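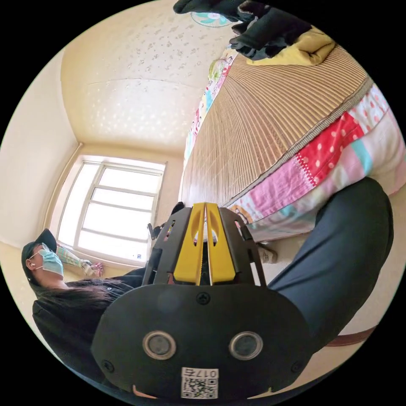 Section 4. Setting up the bed base

Read this whole section before you open the second carton. Covers the Clendine slatted base, twin through king, and the Clendine Lift (powered head end). If yours is the Furent version the steps are the same, the bolts are black instead of silver.

Two people for steps 3 and 9. The rest can be done alone.

4.1 Before you start

Clear the floor where the bed is going, plus a walkway on both long sides. Rug or no rug, decide now. Much harder later.

Check the wall outlet if you have the Lift. Power cord is 98 inches end to end. Don't plug in yet.

Tools: hex key (in the bag), Phillips screwdriver (not in the bag). No power drill. Drills strip the inserts and stripped inserts are not covered.

Lay the parts out on a blanket or on the flattened carton. Head rail and foot rail look alike. Head rail has the cable notch. On the plain base, which has no cable, look for the H stamped on the inside face.

Note: the hardware bag is taped inside the foot rail carton. Look there before you call.

4.2 Frame

1. Stand the head rail up against the wall, notch down.

2. Hook the left side rail onto the head rail. Push down till it drops. Left means your left when you stand at the foot looking at the pillows.

3. Second person holds the foot rail upright. Hook the left side rail into it, then do the right side rail, both ends.

4. Put one long bolt through each corner. Finger tight only. Do NOT tighten yet.

5. Measure corner to corner both ways. Numbers should match. If they don't, push on the long corner until they do.

6. Now tighten, opposite corners, a bit at a time. Snug. Stop when the washer quits turning.

CAUTION: keep fingers out of the hooks in step 3. The rail drops fast.

4.3 Center beam and legs

Twin has no center beam. Skip to 4.4.

7. Screw the legs into the beam, felt side down. Queen and king take six. Full takes fewer, use the ones in the bag and don't go looking for more.

8. Drop the beam into the brackets on the head and foot rails. The beam goes in one way only. If it wont seat, turn it end for end.

9. One person lifts the foot end a little, the other turns each leg out until it touches the floor. Set it down. Try to slide a sheet of paper under every leg. Paper slides, leg is too short, turn it out more.

Uneven floor: legs adjust, rails don't. Start with the leg under the lowest spot and work outward.

WARNING: do not load the base with the center beam out or with a leg off the floor. Full rated load for queen and king is 1,100 pounds, spread out, and that includes the mattress and everybody on it. Twin and full are lower, see the label inside the head rail.

4.4 Slats

10. Unroll the slats from the head end, curve up. Strap goes underneath.

11. Screw the first slat to the head rail. Screw the last one to the foot rail. The ones in between sit loose in their caps, leave them.

12. Press each cap down till it clicks. A slat that squeaks later is nearly always a cap that didn't click.

Firmer in the middle: slide the little collars outward on the hip slats. Softer, slide them in. Do both sides the same. Give it a few nights before changing again.

Slats with small knots or color changes are fine. A slat that is cracked, or bowed down instead of up, is not. Send a picture to the parts desk with the order number, see Section 9.

4.5 Lift models only

13. Set the lifting panel on the hinge pins at the head end. Pins go in from the inside.

14. Connect motor cable to control box. Plug is keyed. Don't force it.

15. Run the cable through the notch and along the rail clips. Leave some slack near the hinge. A tight cable gets pinched the first time the head goes up.

16. Plug into the wall. Light on the box goes green.

17. Hold both arrows on the remote until the light blinks. That pairs it. Then run the head all the way up and all the way down, no mattress on.

If the light stays red, unplug, wait a minute, plug back in and repeat 17. Still red, see Section 8.

CAUTION: the motor is not made for nonstop use. After two full cycles in a row let it rest 20 minutes. It will shut itself off if you don't, and you will be waiting anyway.

CAUTION: check under the bed before lowering. Kids, pets, storage bins, laptop cords.

4.6 Mattress

18. Carry the mattress in still wrapped. Unwrap it on the base. Cut the plastic with the cutter supplied, not with a kitchen knife. Cut along the edge, never across the face.

19. Foam mattress that came rolled: lay flat, let it rise, windows open if you can. Smell goes off in a day or two. Corners fill out last. You can sleep on it the first night but it will feel thin.

20. Line it up with the foot rail first, then the sides. There should be a finger's width all around. More than that on one side, shift it.

Lift models: fit the retainer bar at the foot before you raise the head. Mattress slides without it.

Any mattress of the right size will work on the plain base. On the Lift, no inner spring mattresses with a border wire. The Hamada topper is fine on either one, strap it at all four corners.

Mattress protector goes on now, before sheets. Fitted sheets: deep pocket if you have the topper, regular if not. On the Lift tuck the top sheet at the foot only or it will pull out every time.

4.7 Headboard

Optional. Skurov and Clendine headboards bolt straight on with the short bolts in bag C. Other makes need the adapter plates, sold seperately. Put plates on the outside of the head rail, washers on the plate side.

Leave a gap to the wall on Lift models. Hand's width is plenty.

4.8 After the first week

Go around with the hex key once more. Wood settles and bolts loosen a little. Corners first, then beam brackets, then headboard if fitted. Then twice a year, April is an easy one to remember.

Moving the bed: mattress off, lift, carry. Don't drag. Dragging bends the legs and bent legs are not a warranty item.

Cleaning: dry cloth on rails and slats. Damp is OK on the painted parts, wipe dry after. Nothing wet near the control box.

Keep the hex key. There is a clip for it inside the foot rail, right side.

Section 4 revised September 28, 2023. Replaces the loose sheet packed with earlier cartons.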